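Thursday, Narnomo cell, bench notes

Went through the working rules for the two-arm table again before the Wandico visit. The old sheet had grown to two pages and people had stopped reading it. Cut it down to what we really check.

Before power on:
- Base clamps tight on both sides. Push each base by hand. If it shifts, stop and redo the clamp.
- Table clear of anything not in the task list for the day.
- Stop button tested from the operator's side, once per shift. Write the time in the log.

While running:
- Hands stay outside the posts when either arm is enabled. Applies to picking up a dropped part too.
- Speed cap 230 mm/s at the gripper for anything new. Goes up only after 10 clean runs in a row, logged.
- One person on the controls. If you swap, say so out loud.

After:
- Arms to rest pose before power off, else they drop on the table. Left gripper already has a scuff from this.
- Log closed the same day.

Open question is the cable rule. Tuominen's guide says a loose cable is part of the workspace and has to be tied back unless it is the thing being handled. Our cable sorting task is exactly that case, so the rule as written says nothing useful. Proposed wording: task cables stay between the grippers, no loop round a link or joint, check after every reset. Went back over log entry 77 with this in mind and it would have been caught at reset.

Cards: instruction cards stay flat on the near half, out of the pick area. Don't tape them, the tape lifts and ends up on the fingers. 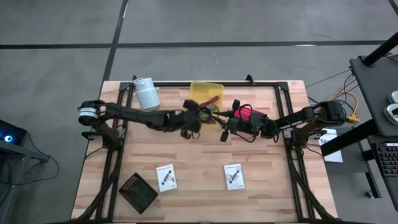

Cable task, both arms over the table, cards on the lower half.

Still to do:
- Ask Rultusis if their checklist has a line on task cables or if they leave it to the site.
- Floor cables on the desk side need a cover. Carried over from March.
- Print the new sheet, 8 copies, bin the old ones.
- Reset check needs a tick box in the log, otherwise it will get skipped.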